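Drastetti Tea Towel, Bottle Green

Dries cups. Looks better than most of the things it dries. 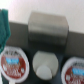 Can I put it in with the whites?
Only if you've been hoping for green ones. Wash it alone the first time, then with other dark colors, and skip the fabric softener, which makes any towel worse at its one job.

Woven thick, with a matte finish and a hanging loop that survived Otakar Polák, our buyer, who yanked on it for most of May. Good on mugs, decent on steel, useless on red wine.

Size: 20 x 28 in.
Price: $15
Item no. 321
Ships folded. Will not stay folded.

We use cookies to remember your cart, including the parts you regret. Accept / Manage

Last updated: May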